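Skindel to Open Computer Refurbishing Shop in Hevham, Supply Desktops to Students Learning at Home

HEVHAM, 2020-04-08 -- Skindel, a regional seller of used office equipment, said today that it will open a computer refurbishing shop on Barrios Street in Hevham and provide 600 desktop computers to local students who do not have a working machine at home. The first computers will be handed over this month. The remainder will follow before the end of May.

The program, called Irnus, is open to students in grades 5 through 12 who live in the Hevham school district. Families pay nothing for the computer, the keyboard and mouse, or the first year of support. Each household may receive one desktop. Households with more than three students enrolled may apply for a second.

"Schools closed on short notice and a lot of homework moved to the computer," said Hugo Prieto, general manager of Skindel. "Many families have one phone to share. We had a warehouse with desktops in it that were waiting to be sold by the pallet. It made more sense to fix them up and get them into homes."

Where the computers come from

Most of the desktops were retired by offices, clinics and insurance agencies that replaced their equipment over the past two years. Skindel had already bought 241 of them before the program was planned. The others are being collected from businesses in the area that have agreed to give up surplus machines.

Every computer accepted into the program must have a processor made within the last eight years and room for at least 8 GB of memory. Machines that fall short are taken apart for usable components, and the remaining metal and circuit boards go to a licensed recycler. Monitors must be 19 inches or larger, with no cracks and no more than two dead pixels.

Businesses that wish to donate equipment may do so with or without hard drives. Drives that arrive inside a donated computer are removed on the day of delivery, logged by serial number, and wiped with software that overwrites the full disk. Drives that fail the wipe are shredded. Donors receive a certificate listing each drive and what was done with it.

How the machines are prepared

Each desktop goes through the same process. The side panel is taken off and the case is blown clean. Old thermal paste is removed and replaced. Fans are checked for noise and swapped if the bearings are worn. The coin-cell battery on the motherboard is replaced in every machine, regardless of its reading.

A new 240 GB solid-state drive is then fitted, memory is brought up to 8 GB, and a clean operating system is installed along with a web browser, an office suite and a program for video calls. The computer runs a test overnight. If it shuts down or reports a memory error, it goes back to the bench and the test starts again from the beginning.

Because many desktops do not have built-in wireless, each computer will be packed with a USB wireless adapter. A webcam with a microphone will be included while supplies last. Skindel said webcams are in short supply nationwide and that students in grades 9 through 12 will receive them first. Others will be placed on a list and contacted when more arrive.

The Barrios Street shop

The new shop takes over a former carpet showroom at 89 Barrios Street. It has ten workbenches, a loading door at the rear and a separate room for drive wiping. Benches are set far enough apart for staff to keep a safe distance, and the shop will run in two shifts with a one-hour gap between them for cleaning. Masks and gloves are required past the front counter.

The shop will not be open to walk-in customers for now. Skindel plans to add a retail counter and a repair service at the same address later in the year, depending on state and county guidance. Prices for repairs have not been set.

Skindel has moved four technicians from its existing warehouse to the new location and is hiring five more. The positions are full time and include paid training. Experience with computer repair is helpful but is not required. Applications are being taken by email only. 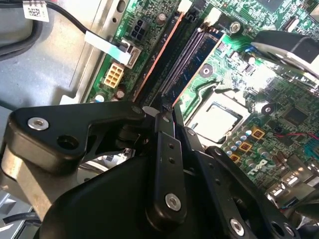
The open chassis of a desktop computer, with its green motherboard.

How to apply

Families can apply through their student's school. Each school office has a one-page form, in English and Spanish, that can be completed over the phone. The form asks for the student's name and grade, a delivery address, a phone number, and whether the home has internet service. No proof of income is needed.

Applications will be handled in the order they are received, with priority given to homes that have no computer of any kind. Families will get a call or text message with a pickup time. Pickup is by car at the loading door on the rear side of the building. Staff will place the boxes in the trunk or back seat, and no signature will be collected. Families without a car may ask for delivery, which is offered one afternoon a week inside the city limits.

Each box includes a printed setup guide with large type. A support line will be staffed from 9 a.m. to 6 p.m. on school days. If a computer stops working in the first year, Skindel will exchange it for another of the same kind or better. The computers belong to the families and do not have to be returned when schools reopen.

"We don't want anyone worrying about a deposit or a return date," Prieto said. "If it gets used for school and then for job applications and paying bills, that's fine with us."

Internet service is not part of the program. Families who do not have service at home should mention this on the form, and the school office will send them a list of low-cost plans available at their address.

Equipment donations

Businesses with five or more desktops to donate can schedule a pickup at no charge. Smaller donations may be dropped off by appointment. The program accepts desktops, flat-panel monitors, wired keyboards and mice, power cords, and display cables. It cannot accept printers, tube monitors, laptops with swollen batteries, or equipment that has been exposed to water or smoke.

Donated items will be held untouched for three days before staff begin work on them.

About Skindel

Skindel buys, repairs and resells used office equipment, including computers, phones and furniture. The company serves businesses, schools and local governments from its warehouse in Hevham.

Media contact:
Hugo Prieto
General Manager, Skindel
89 Barrios Street, Hevham

Applicants should contact their school office. Equipment donors should ask for the Irnus intake desk when scheduling a pickup or drop-off.

###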